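Inicio Actualidad Servicios Publicaciones Contacto

Centro de Recursos Domésticos Uvik
Hilo · martes, 12 de diciembre

1/ El Centro Uvik inicia hoy la publicación de sus recomendaciones sobre el uso, la carga y la conservación de las bolsas de tela. El hilo recoge el contenido de la guía que se entrega en el mostrador de préstamo y sustituye a la versión difundida en mayo.

2/ El servicio de préstamo dispone en la actualidad de 195 bolsas, repartidas entre la sede central y el punto de entrega de la calle Csonka. Todas son de asa larga y pueden retirarse con el carné de usuario, sin fianza.

3/ El plazo de préstamo es de 20 días naturales. Puede renovarse una vez, en el mostrador o por teléfono, siempre que la bolsa no esté reservada por otra persona.

4/ Antes de cargar. Se recomienda dar la vuelta a la bolsa y sacudirla sobre el fregadero. En las costuras del fondo se acumulan arena, restos de papel y migas que después pasan a los envases.

5/ Conviene revisar también el arranque de las asas. Si se observan puntadas sueltas, la bolsa debe devolverse sin usar – el taller la repara y la reincorpora al préstamo en la misma semana.

6/ Peso. La guía fija un máximo de cinco kilos por bolsa. La tela admite más, pero las asas ceden por la costura antes que el cuerpo, y una carga superior resulta incómoda en trayectos a pie.

7/ Orden de carga. Los botes y tarros de mayor peso se colocan primero, de pie y juntos. Los envases ligeros van encima. El pan, la fruta madura y los huevos viajan en bolsa aparte.

8/ Botes de plástico. Son el contenido más habitual en las bolsas que salen hacia los talleres de despensa. No se rompen con facilidad, pero ruedan en cuanto la tela pierde tensión. Se aconseja comprobar que cada tapa esté enroscada hasta el tope.

9/ Tarros de vidrio. Deben separarse con un paño doblado o con papel de periódico. El Centro no presta separadores rígidos. Quien los necesite puede confeccionarlos con el patrón de cartón Elia, disponible en la sede.

10/ Una consulta frecuente: ¿es preferible una base rígida? La tela sin refuerzo se adapta mejor al armario y al lavado. La base rígida ayuda a mantener los envases de pie. El servicio ofrece ambos modelos; el segundo, denominado Avton, solo en la sede central.

11/ Al llegar a casa. La bolsa se apoya sobre una superficie despejada, con la boca hacia la persona que descarga, y se vacía de arriba abajo. No se recomienda volcarla – los envases del fondo salen todos a la vez y es fácil que alguno acabe en el suelo.

12/ Una bolsa de lona sin armazón tiende a vencerse hacia un lado en cuanto se suelta el asa. Al apoyarla conviene sujetar la boca con una mano hasta que la carga se asiente.

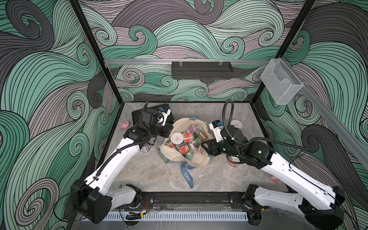
13/ Recibimos una observación de Zsófia Kun, que reproducimos con su permiso: en mi casa los botes se colocan tumbados, con las tapas todas hacia el mismo lado, y la bolsa se lleva pegada al cuerpo. De pie se me clavaban en la cadera al subir la escalera. ¿Hay algún motivo para desaconsejarlo?

14/ Agradecemos la aportación. Para alimentos secos en envase bien cerrado no existe inconveniente. La indicación de cargar de pie se mantiene para salsas, aceites y conservas ya abiertas. La próxima revisión de la guía recogerá esta distinción.

15/ Correas y asas. Después de vaciar la bolsa, la correa se recoge dentro. Una correa que cuelga del borde de la mesa se engancha con facilidad en el respaldo de una silla o en el tirador de un cajón.

16/ Etiquetas. Si los botes van a guardarse en un armario alto, se aconseja orientar la etiqueta hacia fuera en el momento mismo de la descarga. Los envases rellenados llevarán una etiqueta nueva con el contenido y el mes.

17/ Lavado. Agua fría, del revés y sin suavizante. Las bolsas con correa de color se lavan aparte las dos primeras veces. El secado se realiza colgando la bolsa por el fondo, nunca por las asas.

18/ Las manchas de aceite se tratan en seco, con bicarbonato, durante una noche. Las bolsas del préstamo pueden devolverse manchadas; se ruega indicarlo en el mostrador para que no vuelvan al estante.

19/ Conservación. Dobladas en tres, en un cajón o cesto ventilado. Se desaconseja guardar unas bolsas dentro de otras cuando hayan transportado cebollas, especias o café.

20/ La sesión práctica sobre carga y descarga tendrá lugar en la sala de la planta baja, a las 11 horas, el primer sábado de mes. La impartirá Győző Jakab. La asistencia es gratuita y requiere inscripción en el mostrador.

21/ Se ruega a las personas asistentes que lleven su propia bolsa y los envases que utilicen de forma habitual, llenos y cerrados. El Centro facilitará paños y papel.

22/ La guía completa, con el patrón Elia a tamaño real, puede recogerse impresa en la sede central y en la calle Csonka. Las consultas sobre reservas se atienden por teléfono en horario de mañana.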